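Rulico Table Linens and Covers
Home / Dining / Table protectors / Caladow underlay

Caladow Table Underlay, cut to size
Heavy felt-backed protector. Goes under your tablecloth, stays put, takes the knocks.

In stock in all widths again. Cream is back, grey never went away. Brown discontinued, please stop ringing about brown — we have none, the mill has none.

What it is
A two-layer protector for dining tables, sideboards and desks. Soft brushed felt underneath, wipeable top layer. You lay it on the bare table, smooth it out, put the cloth over. Or leave the cloth off for weekday meals, plenty of customers do.
Weighs 735 grams per square metre, so it hangs flat and doesn't creep when someone drags a plate. Thickness is 4 mm. We used to sell a thinner one and it wrinkled. Gone now.

Good for:
Plates and serving dishes
Homework, jigsaws, sewing machines
Deadening the noise of cutlery (really noticeable in a room with hard floors)
Making an old cloth look like a better cloth

Not for:
Pans straight off the hob or out of the oven. Use a trivet.
Ironing on
Outdoors. The felt soaks up rain and takes days to dry
Cutting on, even with a butter knife

Heat
Top layer is fine up to 100 degrees, so a teapot or a warmed plate is no bother. Cast iron is another matter. If you do most of your cooking in cast iron buy the cork mats as well, they're on the Sachdeva page under Trivets and Mats.
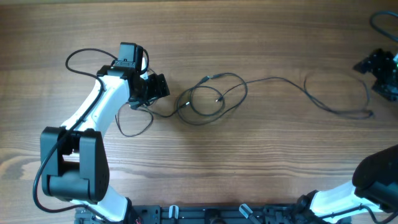 Brown grain running right across the tabletop.

Which colour over which table
Under a thick cloth it makes no odds. Under a thin one it does. White linen or voile — have the cream, grey shows through and makes the cloth look grubby. Dark cloths, either. Lace or anything with holes in it, you'll see the underlay and that's that, so pick the one you'd rather look at. Samples are free, one of each colour, ask for them with your postcode.

Measuring up
Measure the table, not the cloth. People send us the cloth size all the time and end up with underlay hanging over thier knees.
Rectangular: length and width along the top, edge to edge. We cut exactly to what you give us. If you want it a touch short of the edge so it hides better, take it off the measurement yourself before you order.
Round: straight across the widest part. Measure twice in different directions, old round tables are often not round.
Oval or odd shapes: make a paper pattern. Lining paper is best, newspaper taped together will do. Write TOP on the top side and post it to us. Bimla Srivastava does all the pattern cutting and she can't guess which way up it goes.
Extending tables: either one piece for the table fully out, or a main piece plus a strip for the leaf. The strip is handier for storage but you may feel the join under a thin cloth.

Corners
Square as standard. Rounded corners no extra charge, draw round a cup or a saucer on paper and send it in, or just tell us "like a dinner plate". That works more often than you'd think.

Fitting
1. Clear and dust the table. Crumbs under felt get ground in.
2. If you've polished or oiled lately, wait until it's properly cured. Check the tin. Felt will stick to soft polish.
3. Unroll felt side down. It'll have a curl from the post. Leave it overnight, couple of heavy books on the ends.
4. Smooth from the middle outwards.
5. Cloth on.

Lift it now and again. Bare wood changes colour with daylight and a covered patch won't keep up with the rest, so if the table's by a window and you only cover part of it you can end up with a line. Veneer same. We can't do anything about this, its the sun. 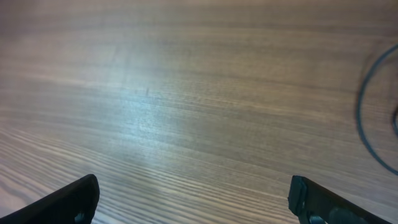

Cleaning
Damp cloth and a drop of washing-up liquid on the top layer. Dry it after. Curry and red wine want wiping up quickly, turmeric especially. Don't put it in the machine — the layers part company and there's no sticking them back. Felt side, a quick go with the brush end of the hoover.
Store rolled, felt inwards. Never folded. A fold line never quite leaves.

Sizes and cutting
Comes off the roll at three widths: narrow, standard and wide. Any length up to 10 metres in one piece, for halls and long church tables. Over that we send two pieces and you butt them together.
Cutting takes a couple of working days. Patterns longer, and November is always slow as everyone remembers Christmas dinner at once. Order before then if you can.

Delivery and returns
Sent rolled in a tube. Cut pieces can't come back unless we got the size wrong, in which case we recut and collect the first one. Uncut roll ends can be returned unused.
Trade accounts: Nabila Halim, by email through the contact page. Restaurants, halls, care homes. Please give numbers and sizes in the first message, saves a week of back and forth.

Customer comments
"Bought for a round table from the Braritz range. Fits lovely. Smelt a bit when it came out of the tube but gone by next day." Nisha Kaushik
"Good and heavy. Wish they still did brown." Joris Koster
"Ordered too small, my own fault, they sold me the strip for the other end cheap." Rekha Agarwal

Also see
Cork trivets
Tablecloth clips and weights
Underlay offcuts, sold by the bag (chair feet, drawers, under plant pots)

Page and prices updated July 2021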